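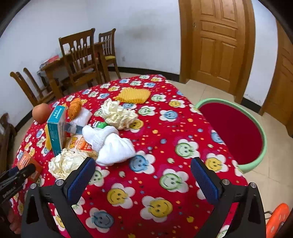 Noreen Cullinane
Program Coordinator, Radham Home Sewing and Mending Project

Progress report to the Hegarty Fund
2026-05-14

This report covers the second period of the grant. The first period was spent finding rooms and buying machines. Since then we have been running classes, and most of what follows is about those.

Classes
We now run 4 classes a week, two in the daytime and two in the evening. In this period 177 people came to at least one session. The evening classes fill first and we have had to keep a waiting list for both. Daytime numbers are lower than we planned, mainly in the beginners' group, and Áine Tully has moved its start time to 10:30 so that parents can come straight from the school drop-off. It is too early to say if that has helped.

The beginners' course still starts with hems and straight seams. We dropped the zipper session from week three. Too many people got stuck on it and did not return the week after. It is now an optional evening at the end of the course.

Mending table
Residents can bring in clothes and bedding and work on them with a tutor. The table has handled 949 items so far. Pants and school sweaters are the bulk of it, then duvet covers. Coats take a long time — a new lining can use up a whole session — and we now ask people to book those ahead.

Fabric and supplies
Most of our fabric is donated. Fleece is popular with new learners for throws and table covers, and it does not fray, so they can leave the edges raw if they run out of time. Thread and needles cost more than we budgeted. Bláthnaid Mulcahy has asked two suppliers for trade prices and we expect an answer before the next order.
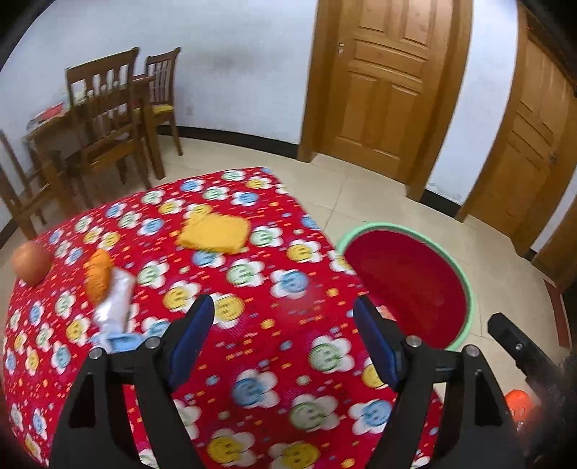

Flower and smiley print on red.

Staffing
Emlyn Pumphrey joined as second tutor and has taken over the Vomano Street evening class. Faustine Joly has cut her hours to one day and will stay on for machine repairs. Two machines are out of use at present. One needs a motor and may not be worth fixing.

Spending
We are slightly under budget on room rental and over on supplies. We would like to move about $300 from the first line to the second and ask for your agreement to this. A full breakdown is in the attached sheet.

Next period
The daytime classes will stop for July and the evening ones will carry on. We plan to add a short course on altering secondhand clothes, taught by Emlyn, if the Vomano Street room is free.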